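4.3 Montage et réglage de la main Nendmont

Vous avez déballé le bras, serré l'embase et survécu au chapitre 4.2. Reste la main, c'est-à-dire la partie que vos collègues viendront regarder.

Avant de commencer

Coupez l'alimentation au sectionneur. La touche Pause de la tablette Jalow met le bras en pause, comme son nom l'indique, et laisse les moteurs sous tension. Prévoyez la clé de 3 fournie dans le sachet B (si le sachet B contient des colliers, prenez le sachet C, l'étiquetage est en cours d'harmonisation depuis deux versions).

ATTENTION. Ne tirez jamais sur un doigt pour récupérer la main au fond du carton. Les doigts sont garantis pour saisir, pas pour être saisis.

Fixation au poignet

1. Présentez la main face au poignet, pouce du côté du repère blanc. Si le pouce se retrouve de l'autre côté, le montage est possible, mais la main sera gauche dans tous les sens du terme.

2. Engagez le connecteur à fond. Un déclic se fait entendre. Deux déclics : recommencez.

3. Serrez les vis en croix, en deux passes. Une troisième passe « pour être sûr » abîme le filetage, et le service après-vente la reconnaît très bien.

4. Faites passer le câble dans le guide latéral en lui laissant une boucle souple de 200 mm.

5. Remettez sous tension. La main s'ouvre, se ferme, puis s'ouvre de nouveau. Tenez vos propres doigts à distance pendant cette séquence.

Étalonnage

6. Dans le menu Outil, choisissez Main, puis Étalonner. L'opération prend 300 secondes. La barre de progression atteint 99 % assez vite et s'y installe ; laissez-la faire.

7. Si le code Climar 7 s'affiche, un doigt rencontre une résistance. Dégagez-le hors tension et reprenez à l'étape 6. Si le code persiste, relevez le numéro de série avant d'appeler l'assistance, qui vous le demandera de toute façon.

Prise d'un objet au sol

8. Amenez la main au-dessus de l'objet, doigts vers le bas, en vitesse réduite. La vitesse normale convient aussi, à condition de ne pas tenir au sol.

9. Approchez le pouce par le côté, jusqu'à frôler la surface. Les quatre doigts restent tendus tant que la position du pouce n'est pas validée.

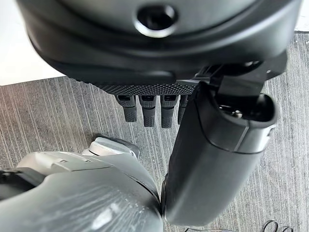 Notice Altıntaş – vol. 2, p. 37

Sur une coque bombée et lisse, visez un rebord ou une nervure. Les zones quadrillées des doigts améliorent l'adhérence, sans pour autant abolir la gravité.

10. Validez le pouce, puis lancez Fermeture douce. Attendez l'arrêt complet des doigts avant de commander la levée.

11. Levez de quelques centimètres et marquez un temps. Si l'objet glisse, reposez-le et décalez la prise vers son centre. Augmenter la force est la solution que tout le monde essaie en premier ; elle figure au chapitre 9, Pièces détachées.

NOTE. Sur moquette, écartez les câbles de la zone de prise. La main ne fait aucune différence entre la pièce demandée et votre cordon réseau.

Révision technique : Aslı Yüksel. Relecture : Güven Uçar, à qui l'on doit la suppression de onze points d'exclamation.

Suite : 4.4 Rangement de la main et position de transport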